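## Part 4: Setting up the soap shelf and the sink

OK, so by now the Clasholm rail is on the wall and you've stopped finding drill dust in your socks. This part covers the soap side of things: the draining dish, the shelf where spare bars live, and what to do with all those slivers. I've set up the washroom at the Stuniswood cabins twice now (the first time badly), so most of what follows comes from things I'd do differently.

You'll need:

- the Clasholm draining dish, both halves
- the two rubber feet from the small bag
- a spirit level, or a phone with one on it
- bar soap, plain and white if you want to see when it's dirty
- an old toothbrush
- a dry cloth

### 4.1 Fitting the dish

1. Wipe the rail with the dry cloth. Any grit left in the groove will stop the dish from sliding.
2. Push the rubber feet onto the back of the lower tray. They're stiff! Warm them in your hands for a minute and they'll go.
3. Hook the lower tray over the rail and slide it to within 6 inches of the faucet. Closer than that and every hand wash turns into a soap shower.
4. Check the level. You want the front lip a hair lower than the back so the water runs off into the sink.
5. Drop the slatted top in. It clicks on the left side only, and I spent far too long trying to get a click on the right.

**Note:** If you have the older Zullport rail, the dish still fits, but skip the rubber feet. The rail sits closer to the wall and the feet push the tray out crooked.

**Caution:** Don't lean on the dish while you wipe down the wall behind it. The bracket is good for soap and a nail brush and that's really all.

### 4.2 Stocking the spare bars

I used to buy one bar at a time, and then I got tired of that and ordered a case of 24. Storing them is easy if the cupboard is dry.

1. Take the bars out of the outer carton but leave the wrappers on.
2. Stand them on end along the back of the shelf. They take up less room that way, and you can pull one out without starting a landslide.
3. Keep them away from tea, flour and anything else that picks up smells. I had a very clean-tasting batch of pancakes once.
4. Put new stock behind old stock.

Unwrap a bar only when the last one is down to a sliver. Some people like to unwrap theirs weeks ahead and let them harden up in the air - my aunt swore by it - and you're welcome to try, just give them a saucer of their own.

### 4.3 Putting out a new bar

1. Scrub the slats with the toothbrush and rinse. Old soap goo is what makes a new bar go soft underneath.
2. Dry your hands. A wet hand and a smooth new bar is how you end up crawling under the sink.
3. Pick the bar up by its sides. If it narrows in the middle, that's your grip.
4. Lay it across the slats, never along them, or one long edge will sink into the gap.
5. Leave a bit of space at each end so it can drain.

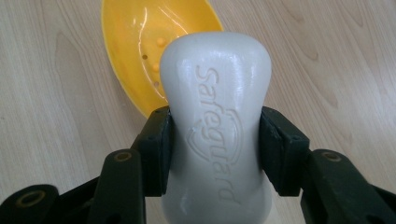
Mateja Vukčević: I'd add a step for turning the bar over. I flip ours every night when I brush my teeth, lettering up one day and lettering down the next, and it stays firm on both sides. We had trouble with the bottom going to mush before that, even on the slats. Also, the click on mine is on the right, so maybe mention that people could have the top in backwards?

Good point on the flipping, and I've started doing it too. As for the click, I went and checked, and yes, the top goes in either way around. So step 5 in 4.1 should say "it clicks on one side only." I'll fix it when I redo the page in May.

### 4.4 Using up slivers

1. Wet the sliver and the new bar until both feel slick.
2. Press the sliver onto the flat of the new bar and hold it there while you hum something.
3. Leave the pair on the dish overnight without using them.

If the sliver falls off, it was too dry - soak it in warm water for a few minutes and have another go. Anything too small to stick can go in a mesh bag hung from the end hook of the rail. The hook is covered in Part 5, along with the towel ring.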